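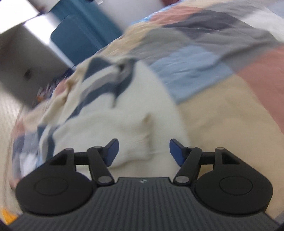 4. Recording Rules for Bedroom Tasks

4.1 Scope

The rules in this section apply to demonstrations recorded with a hand-held gripper in lived-in bedrooms. They were drafted under the Dimomwood protocol and revised in February after a review of 600 episodes from 22 homes. Kitchen and bathroom tasks are covered by Section 5. Where a bedroom rule and a general rule from Section 3 differ, the bedroom rule applies.

Bedding was given its own section for practical reasons. A quilt or blanket has no fixed shape, it is often larger than the working area of the tool, and it is seldom found alone. Operators met spare clothing, pillows, charging cables and toys on or beside the beds they had been asked to work on. The first version of the protocol, written with tabletop tasks in mind, told operators to clear the work surface completely. In the reviewed episodes this instruction was followed unevenly, and operators in the same home sometimes read it in different ways.

4.2 Preparation of the Room

Rule 4.2.1. The room shall be recorded in the state in which the resident normally keeps it, except for items that must be removed under Rules 4.2.2 and 4.2.3.

Rule 4.2.2. Papers, mail, medicine labels, screens and photographs of people shall be removed or turned face down before recording. Printed words on clothing or bedding may remain if they do not name a person, a school or an employer.

Rule 4.2.3. Sharp, hot or breakable items within arm's reach of the bed shall be moved. Cables that run near the bed shall be laid outside the path of the fabric where the resident agrees to this. A cable that cannot be moved shall be entered on the session sheet.

Rule 4.2.4. Curtains and blinds may be left open. The operator shall, however, check the camera view from each working position before the first episode. Bright windows were the most frequent cause of lost detail in the upper part of the image, and a small change in standing position was often enough to recover it.

The Skuvberg sites asked for a stricter form of Rule 4.2.1, under which all shelves and desks in view would be covered with plain cloth. This was tried in two homes and dropped. Covering the furniture added considerable time to each visit, and the residents found it intrusive.

4.3 Start of an Episode

Rule 4.3.1. An episode starts with the jaws open and empty. Both finger pads shall be visible to the camera, and the main object of the task shall lie ahead of them.

Figure 3, at the head of this section, shows a view that meets the rule. The blue pads stand well apart with nothing between them, and the crumpled striped cloth lies on the patchwork quilt beyond. The blur across the bedding is acceptable under the protocol, as the pads and pivot pins remain sharp. Reviewers should judge focus on the tool first and on the fabric second.

Rule 4.3.2. The bedding shall not be smoothed or arranged between episodes unless the task sheet calls for a reset. When a reset is called for, the operator shall use the reset described on the sheet and no other.

Of the episodes marked for correction in the review, 115 had been marked under Rule 4.3.1 alone. Most of these began with the jaws closed or with fabric already held. They were kept in the archive but left out of the training split.

4.4 Hands and Other People in View

The earlier protocol rejected any episode in which a bare hand could be seen. For bedding this proved too strict. Large blankets are commonly handled at more than one point, and a rule against visible hands led operators to drop the fabric, step back and start again, often several times in a row. Brândușa Matei, who led the labeling work, proposed that hands be allowed and labeled, and that the test be moved to what else can be seen of a person.

Rule 4.4.1. Hands and forearms may appear if they are handling the object of the task. The segment shall be labeled "assisted."

Rule 4.4.2. Feet and lower legs may appear at the margin of the image. No label is needed unless they block the view of the object.

Rule 4.4.3. Faces shall not appear, either directly or in a mirror. Any episode that shows a face shall be sent to the site lead and shall not be uploaded.

Figure 4. A segment labeled "assisted" under Rule 4.4.1. Fingers hold a raised part of the striped blanket at the upper left while the jaws are open and empty. Part of a leg is visible at the lower right, as allowed under Rule 4.4.2.
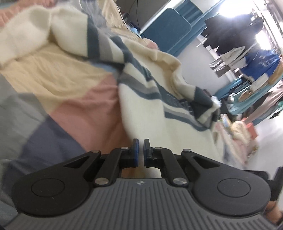

The label "assisted" does not lower the standing of a segment. It tells the user of the data that the movement of the fabric cannot be credited to the gripper alone, and a user who needs tool-only handling can filter on it. Two labelers working apart from each other agreed on the label in 94 percent of the segments they both reviewed. Their differences lay mainly in cases where a hand rested on the bedding without clearly holding it. The guide now treats such contact as assistance.

4.5 Consent and Session Records

Rule 4.5.1. Consent shall be obtained from every adult who lives in the home, including those who will not be present during recording. Consent for a child's room shall be given by a parent or guardian, and the child shall be told in plain terms what will be recorded.

Rule 4.5.2. The resident may stop a session at any time - no reason need be given - and may ask for single episodes to be deleted for up to 22 days after the visit.

Rule 4.5.3. The session sheet shall list the items moved under Section 4.2, any cable left in place, and any person other than the operator who handled the bedding. The sheet is stored with the episodes under the same session code. Names of residents are held separately by the site lead.

Kirsty Goodwin checked the session sheets from the Esteban and Tastach sites against the recordings. The entries for moved items were generally complete. The entries for helpers were weaker, and several sheets left that line blank although hands other than the operator's had been noted by the labelers. The line has since been changed to a yes-or-no box that must be filled in before upload. The version of the rules given here took effect on April 22, 2025, and applies to all bedroom sessions opened after it. Sessions opened under the earlier text may be completed under that text, provided that Rule 4.4.3 is observed throughout.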